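Reusable transport packaging

Reusable transport packaging is the general name for crates, cases, pallets and drums that are made to carry goods many times before they are scrapped. It is distinct from single-trip packaging such as cardboard cartons, and is usually owned by a supplier, a carrier or a separate pooling company.

History

Wooden boxes were returned to growers and bottlers long before the term came into use. Bakeries, dairies and breweries ran their own return rounds, and a deposit was often charged on each box. Moulded plastic crates replaced most wooden ones during the second half of the twentieth century, as they were lighter and could be washed. In the Enier valley, fruit growers kept wooden trays for 11 seasons after the first plastic crates arrived - mainly to use up existing stock.

Types

Stacking crates have a strengthened rim that bears the weight of the crate above. Nesting crates have sloping sides and fit inside one another when empty. Some designs do both, and are turned end to end to change from one to the other. Folding crates have hinged walls. Hard cases with a lid and latches are used for instruments, tools and other goods that need closer protection.

Pooling

In a pool, users hire packaging and hand it back to a depot, where it is checked, cleaned and sent out again. The Brandico pool, founded by the carrier Simard, began with 14 depots and later grew to 45. A standard hire period is 24 days, after which a daily charge applies. Deisy Cabrera's study of the scheme, Closness, found that losses were highest where crates passed through several hands before return.

Open plastic crate; hard-shell case with latches
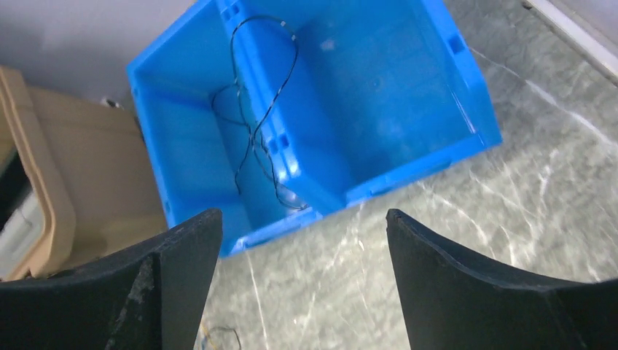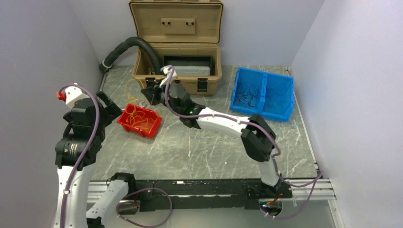 Care and disposal

Plastic crates are normally washed with hot water and a mild detergent, then dried before stacking. Cracked rims and broken handles are the usual grounds for withdrawal. Crates made from a single plastic can be ground down and moulded again, although strong colours limit what the material may be used for. Cases with metal fittings or foam linings must be taken apart first, and in smaller pools this work is often done only once a year, in February.

See also: Pallet; Deposit scheme; Bottle crate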